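Clothing Alterations and Repairs: Frequently Asked Questions

Updated 8/13/20

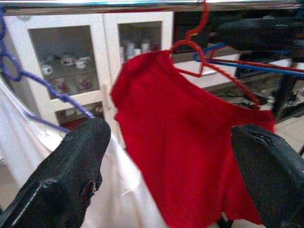

Do I need an appointment?
Not for drop-off. Fittings are by appointment only and take place at our Massawe shop. Call or use the booking form.

What do you alter?
Shirts, T-shirts, pants, skirts, dresses, jackets and most coats. We don't work on leather, fur or wetsuits. Knits are fine — we hem them with a stretch stitch so the seam doesn't pop.

Should I wash clothes before bringing them in?
Yes. New cotton can shrink in the first wash, and a hem set before that may end up too short. We send back anything that arrives dirty.

How long does it take?
Simple hems and buttons are ready in 4 business days. Zippers, linings and taking in a jacket need 7. Formal wear takes longer in July, when most of the wedding orders come in.

Can I get it sooner?
Rush service is 2 business days and adds half the normal price. It isn't offered on linings or beaded items.

How should I mark the length I want?
Put one safety pin where you want the finished edge and wear the shoes you plan to use. Please don't cut anything yourself.

Can you make a shirt bigger?
Sometimes. It depends on how much fabric is left inside the seams. Store-bought T-shirts usually have almost none, so we can take them in but not let them out.

Do you fix holes?
Small holes in knits can be closed by hand. The repair will show a little up close. Larger tears get a patch, and you can pick the fabric at the counter.

What if the fit is wrong?
Bring it back within two weeks with your ticket and we'll redo the work at no charge. Priit Kļaviņa handles all refits at both shops.

How long do you hold finished orders?
60 days. After that we donate them.

Where can I drop off?
At the Massawe shop or the Lamach counter. Lamach is drop-off and pickup only.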